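From: Mireille Najjar
To: Trornotport Home Bakers list
Subject: Re: [homebakers] Lamination in a warm kitchen

Hi all,

Answering Tincuța's question from last night, with apologies to anyone who has heard me go on about croissants before (that's most of you by now).

Tincuța Barbu wrote:
> I tried the croissant dough from the September handout twice and
> both times the butter went greasy and started coming out the sides
> on the second fold. My kitchen sits at 26 degrees C in the afternoon
> and we don't have AC. Rainer says to just chill it longer, but when
> I did that the butter cracked into little plates and I could see them
> through the dough. Is there a middle setting I'm missing? Also, does
> it matter what butter I use? I've been buying the store brand.
>
> Tincuța

Oh, I feel this one. My first summer here I threw away so much butter that I started keeping it in a tub for frying eggs.

So, Rainer's advice is fine as far as it goes, but the trouble is that the dough and the butter don't get cold at the same speed. You want them to bend the same way when you pick them up. If the butter snaps, it's too cold, and if your thumb sinks straight in, it's too warm. When I take a block out of the fridge I lay it over the edge of the counter and see if it droops. If it cracks, I give it a few whacks with the rolling pin through the parchment and try again. Whacking is better than waiting, by the way! Waiting warms the outside and leaves the middle hard, and that's how you get those plates you saw.

In a kitchen as warm as yours I would start at six in the morning. I know. But I get the first two folds done before the coffee is finished and then I go back to bed while it rests, and it's the nicest baking I do all year. If mornings are out, go late, after ten or so, with the windows open.

Other things I do, in no order:

Only one fold per trip out of the fridge. The handout says you can do two in a row "if the dough allows." Mine has never allowed.

A sheet pan full of ice set on the counter while the dough is resting, then wiped off and dried really well before I roll. Stone holds the chill for a good while. On my mother's old wooden table this did nothing at all except leave a ring, so don't bother if you have wood.

Less flour in the dough than you think, more flour under it than you think, and brush it off before every fold. I use a dry pastry brush from Zandetti that has lost half its bristles. Vibeke uses a clean paintbrush and hers come out prettier than mine, so maybe do what she does.

If the butter does start oozing, stop. Don't try to finish the fold. Put a little flour on the leak, wrap it and give it 2 hours in the fridge. I've saved plenty of batches that way. They come out a bit bready in spots, but with jam you won't care.

About the butter – yes, it matters, though maybe less than people on the big forums say. The store kind has more water in it and goes from hard to soup very fast. I use Vestska when I can get it. Afaf Haddad swears by the one they sell at Atallah, behind the olives, and I've had her croissants, so I'm not going to argue. If you want to stick with the store brand, try kneading a spoonful of flour into the block before you shape it. It takes up some of the water and gives you a little more time.

Proofing is the other place where heat gets you. At 26 you're right at the top of what I'd be comfortable with. Any warmer and the butter melts out onto the pan before the oven ever sees it, and then you're basically frying the bottoms. Mine go in the basement, next to the paint cans, with a plastic bin turned upside down over them. They take forever down there. I like to see them wobble when I nudge the tray, like jelly, and I don't look at the clock much.

Rainer, I'm curious how long you leave yours between folds. You mentioned overnight once and I've never had the nerve. Doesn't it get sour?

And does anyone have a rolling pin guide, one of those sets of rings, that they don't use? My slabs always end up thick in the middle and thin at one end, and I'd like to try it before I spend money.

Tincuța, if you want to come by some morning and do a batch together, you'd be very welcome. Bring an apron and your own butter and we can try the two side by side.

Mireille 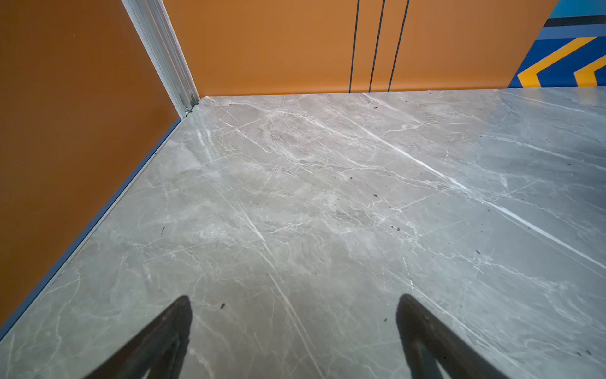 The marble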